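Lehrveranstaltung Betriebliche Logistik
Begleitskript, Abschnitt 4: Lagerorganisation und Behältermanagement

4.1 Einordnung

Die Lagerhaltung überbrückt zeitliche und mengenmäßige Unterschiede zwischen Beschaffung, Fertigung und Absatz. Im Folgenden wird zwischen Eingangslager, Zwischenlager und Versandlager unterschieden. Die Abgrenzung richtet sich nach der Stellung im Materialfluss, die Bauform des Lagers bleibt dabei unberücksichtigt.

4.2 Feste und freie Lagerplatzvergabe

Bei fester Vergabe ist jedem Artikel ein Platz dauerhaft zugeordnet. Das Verfahren erleichtert die Orientierung, bindet jedoch Fläche, die sich am Höchstbestand bemisst. Bei freier (chaotischer) Vergabe wird jeder geeignete freie Platz belegt; Voraussetzung ist eine lückenlose Bestandsführung. In der Fallstudie Brinkmann werden 531 Artikel auf 1000 Stellplätzen geführt, davon ein Teil in fester Zuordnung.

4.3 Behälter als Ladungsträger

Offene Behälter gestatten den unmittelbaren Zugriff und eine Sichtprüfung des Inhalts. Gegen Staub und Feuchtigkeit schützen sie nicht. Bei der Auswahl sind Tragfähigkeit, Stapelbarkeit und der Aufwand für den Leerguttransport zu prüfen.

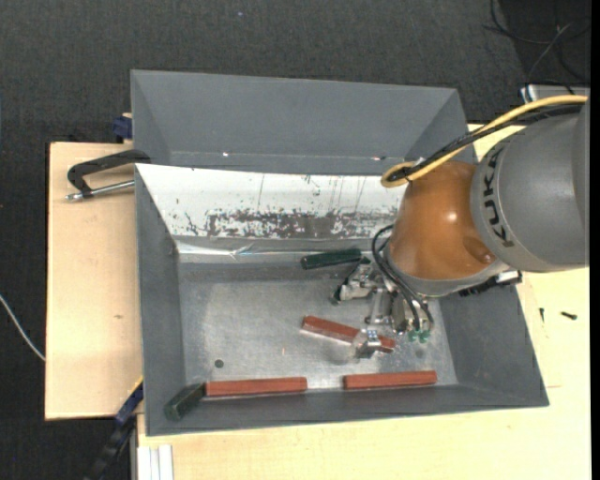
Abb. 4.1: Offener Metallbehälter mit rotbraunen und dunkelgrünen Teilen, dahinter ein zweiter Behälter

Werden mehrere Artikel in einem Behälter geführt, ist die Bestandsmenge je Artikel getrennt zu buchen. Die Inventur erfordert in diesem Fall einen höheren Zeitaufwand.

4.4 Meldebestand

Der Meldebestand ergibt sich aus Tagesverbrauch mal Beschaffungszeit zuzüglich Sicherheitsbestand. Bei einem Tagesverbrauch von 15 Stück, einer Beschaffungszeit von vier Tagen und einem Sicherheitsbestand von 15 Stück beträgt er 75 Stück.

Zur Vorbereitung ist die Fallstudie Moltico zu lesen. Die schriftliche Ausarbeitung ist im Juli einzureichen.

Weitere Unterlagen
Abschnitt 3: Beschaffungsplanung
Abschnitt 5: Kommissionierung
Fallstudie Uvero: Leergutkreislauf
Übungsblatt zum Meldebestand

Stand: 6. Mai 2023 | Nur für den Gebrauch in der Lehre | Kontakt | Impressum | Nach oben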